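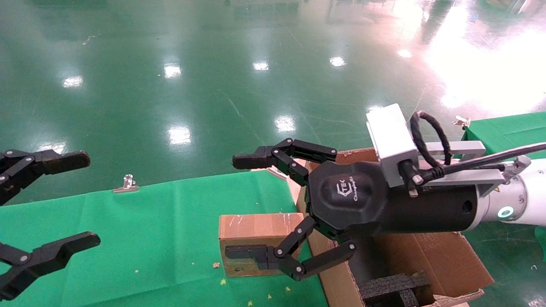 Two black robot hands over the table, the one on the right marked "Changingtek"

To: Ollbridge employee networks list
Subject: Re: Nominations for the inclusion awards

Hi all,

Replying to everyone, as I've had the same two questions off-list and the answers might save some of you a message.

On Saturday, somebody wrote:

> Is the awards form only for people who lead a network? Our group
> at the Kekatberg office has a colleague who rewrote the whole
> parental leave guide in her own time, and she doesn't hold any
> kind of title. We would love to put her forward but the wording
> on the form says "network role" and it won't let you leave that
> box blank. Also, can a team be nominated, or does it have to be
> one person?

Yes, please put her forward! The "network role" box is left over from the old form. Type "member" or "ally" in it and the form will go through. I've asked for the box to be made optional, but I wouldn't wait for that. Plenty of the people I'd most like to see on the list have never chaired anything in their lives, and a rewritten leave guide is exactly the sort of work these awards should be finding.

On teams: there is a team category this year, and I'm so pleased about it. You can name up to 24 people on one form. If your team is bigger than that, send in two forms with the same title and the panel will read them together. Every member has to say yes to being named before you submit. That matters a lot for the Pride and disability networks, where not everybody is out or open at work, so please ask each person privately and take a no as a no.

Some numbers for anyone who missed the last call. The networks now have 1226 members between them, and the mailing list itself goes to 2736 addresses (you don't have to be a member to read along, or to nominate). Trullby has the newest group, a carers' network that only started in the spring and already has a lunchtime drop-in going. I sat in on one and came away wanting to start one here.

A few practical bits:

Nominations close at the end of October. The form takes up to 2 supporting statements – short is fine, and I'd much sooner read a paragraph about something a person did than a page of adjectives. Statements can come from any site and any grade.

If you can't get at the form from a shared computer, print the paper version from Kos (look under People, then Recognition) and hand it in at your front desk. It goes in the internal mail from there. The Kos page still shows last year's closing date, so ignore that.

People can nominate themselves. Last year hardly anyone did, and I wish more would.

I'm still short of two readers for the first round of judging. It's an afternoon's work, you can do it from home, and you get to spend it reading about good things your coworkers have done – I look forward to it every year. You can't be a reader in a category where you've nominated someone, but any other one is fine. Reply to me directly if you're up for it and tell me which category you'd like.

Thanks, and get those names in!

Awards coordinator, Ollbridge networks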